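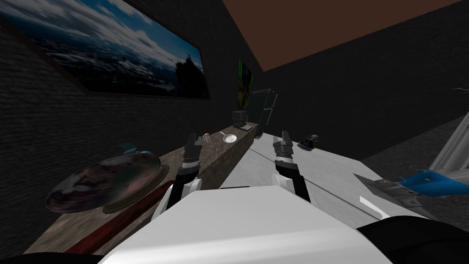

We've had the Cuvum kitchen trainer on loan for 11 days now and I'm still grinning! It's a simulator, so you can practise driving a two-armed robot round a rendered kitchen before you go near a real one. Both grippers are open and empty in this view, with the big shiny platter over on the counter to the left. Anitha Shenoy loves the brick walls - I'm more taken with how easy the arms are to steer.

© Furkcombe Robot Club | Contact us | Back to top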